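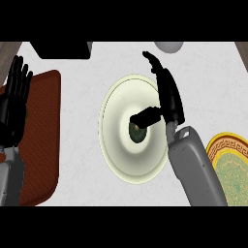 Configuración inicial de la consola Zivel Jakari

Publicado el 28 de julio de 2022 por Redacción Bruswood
4 comentarios · 30 veces compartido

3. Primer encendido y carga de juegos

1. Conecte el cable USB al puerto trasero y espere a que el piloto pase de rojo a verde. Con la batería agotada, la carga completa tarda 141 minutos.

2. Introduzca la tarjeta microSD con los contactos hacia abajo, hasta oír un clic.

3. Mantenga pulsado el botón de encendido cuatro segundos. Aparecerá el menú de idioma – muévase con la palanca y confirme con A.

4. Elija Ajustes > Almacenamiento > Preparar tarjeta.

PRECAUCIÓN: este paso borra todo el contenido de la tarjeta. Copie antes las partidas guardadas.

5. Abra Biblioteca y seleccione Instalar paquete Mughal. El paquete ocupa 361 MB. No apague la consola hasta que vuelva el menú principal.

Nota: las unidades fabricadas antes de enero piden una actualización del sistema al llegar aquí. Acéptela y repita el paso 5.

6. Calibre la palanca en Ajustes > Controles. Gírela despacio dos vueltas completas y suéltela. Si el cursor se desplaza solo, repita la calibración.

Si la pantalla se queda en negro tras el paso 3, pulse Reset con un clip y empiece de nuevo. Los códigos de error están en la sección 7.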